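Partington Jump Pack: 2 Months in the Trunk

I don't trust jump packs. I have owned three, and two of them were dead in the glove box on the morning I needed them. So when the Partington showed up at the parts counter in Plollumville for $147, my first thought was that I could buy a decent set of jumper cables and several lunches for that money. I bought it anyway. My car is old, it sits for long stretches in the winter, and the neighbors are tired of me knocking.

The box makes a big deal of "900 peak amps." Ignore that. Peak amps is a number makers get to define more or less as they please, and it tells you very little about what the pack can push for the few seconds a cold starter needs. The manual has no cranking figure anywhere, and I read it twice. A company that was proud of that number would print it.

I tried it first on my own car, a four-cylinder with a battery I had run down by leaving the dome light on overnight. It caught on the second try. Fine. Then I tried it on my brother-in-law's diesel pickup, up on the hill road toward Dristthorpe, before sunup in October. The starter groaned, the pack beeped, and the truck did nothing. I waited, tried again, and got the same thing. We ended up using cables off my car, the way people have always done it. The box says "gas and diesel." I'd cross out the second word.

The clamps are better than I expected. The jaws bite well on a side-post battery, and the springs are stiff enough that they don't pop off when you bump them. The leads are too short, though. If your battery is tucked back near the firewall, you will be balancing the pack on top of the engine, and I don't like leaving anything there while a motor starts.

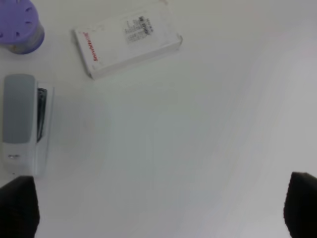
Does it hold a charge when it's left alone?

Better than the old ones I had, though less well than the box promises. Mine went into the trunk full and had lost one of its four lights after 2 months. The box claims a year. I'd top it up every 8 weeks and put a reminder on the calendar, because a light on the front panel only covers a wide range and won't tell you when you're near the bottom of it.

The reverse-polarity warning does work. I hooked it up backward on purpose, on a spare battery on the garage floor, and it squealed and refused to send power. There is also an override button for batteries so flat that the pack can't sense them. Press it and, according to the manual, the polarity protection is switched off. The button is right next to the power button and feels the same under a glove. Whoever laid out that panel has not jumped a car in the dark.

The flashlight is weak. The USB port charged my phone slowly and made the case warm.

Compared with the Tandodcombe pack, which costs less and looks nearly the same from the outside, I can't find much to pay extra for besides the clamps. The Tandodcombe comes with longer leads and a plain on/off switch. Its carrying bag is junk, but so is this one.

I'm keeping the Partington for the small car. For anything with a bigger engine, keep your cables, and get the battery tested before the cold comes. The shop in Plollumville does it free if you pull in before noon.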